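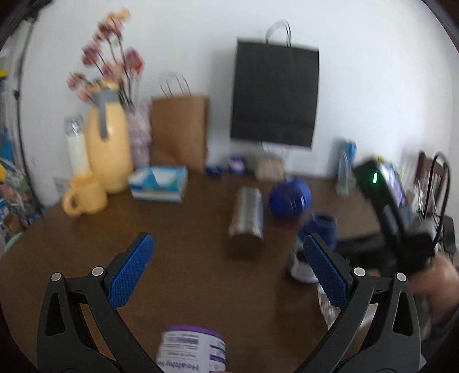 Tumbler and blue ball on the round table.

About Indska

Indska repairs and refurbishes mobile phones, both keypad and touchscreen models. Work is carried out at one bench location in Arruda, where the parts store and the shipping desk are also kept. We do not sell new handsets.

The company was started by Imtiaz Miah and Wen-hsiung Mak, who had previously worked on two-way radio equipment. The first jobs were charging ports and keypad membranes for dual SIM phones. Screen replacement was added the following year, and board-level repair came after that, once a second microscope had been installed.

What we work on

Displays, batteries, charging ports, speakers, microphones, keypads, SIM and memory card readers, side buttons, and antenna contacts. Board-level work covers charging circuits, backlight circuits, and audio faults. We keep parts for 212 handset models. A model stays on the list as long as we can get a battery and a display for it. If either one is out of production, the model moves to the limited list and is accepted for inspection only.

We do not remove account locks or change serial numbers.

How a repair is handled

Each phone is logged at intake with its model, serial number, and reported fault. Memory cards and SIM cards are taken out and returned to the customer at the counter. For mailed phones, they are bagged and kept with the job sheet. Inspection takes 15 minutes for most keypad models and 30 minutes for touchscreen models. The price is then sent to the customer, and no part is fitted until it is accepted.

After repair, the phone is charged from empty to full, and a test call is made on each SIM slot. Speaker volume, microphone level, and charging current are written on the job sheet. A copy goes back with the phone.

Refurbished phones

Refurbished handsets are sold under the Sirosik name. Each one has a new battery and a replaced or graded housing. Grade A housings have no marks on the display side. Grade B housings may have light scratches on any side. Stored data is erased before grading, and the erase record is filed by serial number.

Staff

Imtiaz Miah: parts and purchasing
Wen-hsiung Mak: board-level repair
Marin Đorđević: intake and inspection
Lakmal Sheikh: displays and housings
Imtiaz Mondal: shipping and trade accounts

Trade accounts

Shops may send phones in batches of up to 30. Batches are collected and returned by Stalgate, and each box must contain a printed list of serial numbers. Trade accounts are closed to new shops in December.

Page last updated May 21, 2024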